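So the rulebook is down to five rules. It was a 12-page document when I started at Garside, and I'd bet money that I was the only person who had read page nine (page nine was about folder names, and it contradicted page four). Over the summer I got permission to take a red pen to it, and a few people asked me to write up what survived, so this is me doing that with a big coffee and no particular outline.

If you're new to the blog, I work on a project called Tuvow. We run a household robot in simulation, driving it around rendered rooms by hand so that there are recordings for a policy to learn from. Everything I say applies to that kind of work. If you have a physical arm bolted to a bench you have a whole other set of rules, mostly involving not getting hit, and please follow those first!

The old document treated simulation like it was free. Nothing breaks, so who cares, hit reset. And then we went through the whole archive, all 3,747 episodes of it, and had to throw out 953. Almost none of those were bad driving. They were bad bookkeeping: no task text, or a task text that could mean two things, or a recording that started with the fingers half closed on something left from the run before. That was a long couple of weeks and I ate a lot of vending machine pretzels.

Rule one is open and empty. Every episode begins with the fingers spread and nothing between them, and you check it in the wrist view before you hit record. The wide view will lie to you about this. A little object can hide behind a finger and you won't know until playback. I don't care if all the wrist view has to show you is a wall of beige marble, look at it anyway.

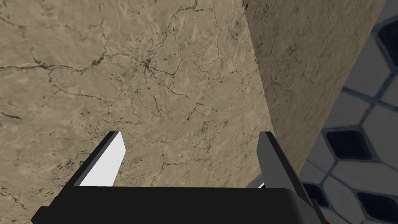
Do you really need written rules if nothing in the simulator can get damaged?

The rules are there to protect the recordings, so they matter just as much as they would on hardware. An episode with a wrong label or a bad starting state teaches the wrong thing, and it's much harder to find later than a dented gripper would be.

Rule two is that the task gets written down before the run, in a full sentence, and it doesn't get edited afterward. This is the one people fight me on. You set out to open one drawer, you bump the one next to it, it slides open beautifully, and it is so tempting to just change the sentence and call it a success. Don't! Mark it failed, keep the sentence, run again. If you want an episode of the other drawer, go record an episode of the other drawer.

Rule three came from Endang Ong, and it's about color words. Our rooms are bright, and bright rooms make trouble for language. We have a dresser with six drawers in different colors, and "the red one" sounds perfectly clear until you notice that the red is closer to salmon, and that the drawer beside it is a sort of pinkish beige that one in every few people will also call pink or light red. Same thing with blue and cyan. So now a task names the color and the position both: upper left red drawer, blue drawer on the left. It makes for clunky sentences. I've made my peace with clunky.
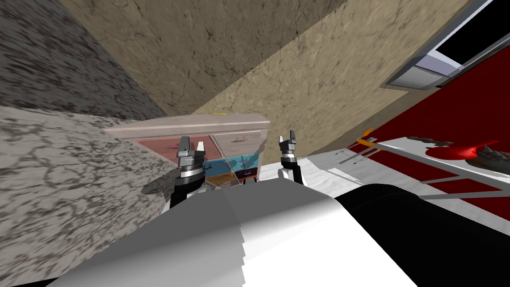

Dorothy Hollis
Simulation operations lead, Tuvow project

Okay, back from refilling the coffee. Rule four is about the body. Know where your base is before you reach. When you're driving with both grippers up in front of you and the view is tilted, your eyes go straight to the fingers and you forget there's a big round robot underneath them that also takes up room. We ask drivers to stop with both grippers open, look down, look at whatever furniture is nearest on each side, and then go in. It adds a few seconds to each run — I've been told this at length — and I'm keeping it. A collision that nudges a table in the background is exactly the sort of thing that slips through review.

Rule five is to change one thing at a time. New room, same task. Or same room, new task. Hatice Saraç had this in her own notes long before it was in ours, and I stole it outright with her blessing. Back when we were swapping the walls, the furniture and the starting pose all on the same afternoon, nobody could tell you which of them had made the success rate fall off a cliff.

What got cut: the folder naming section (the tool does it now), the dress code (!!), the paragraph on headset cleaning, which moved to a sign by the headsets where it belongs, and a flowchart I still don't understand.

I'm still stuck on what to do with pauses. Right now a driver who stops to think for a while leaves a long stretch of nothing in the recording, and we can't agree on whether to trim it. Roy Treloar says trim, I say leave it and tag it. We're going to try it my way through September and then look at the numbers together. If your team has a policy on this, leave me a comment, I'd love to read it.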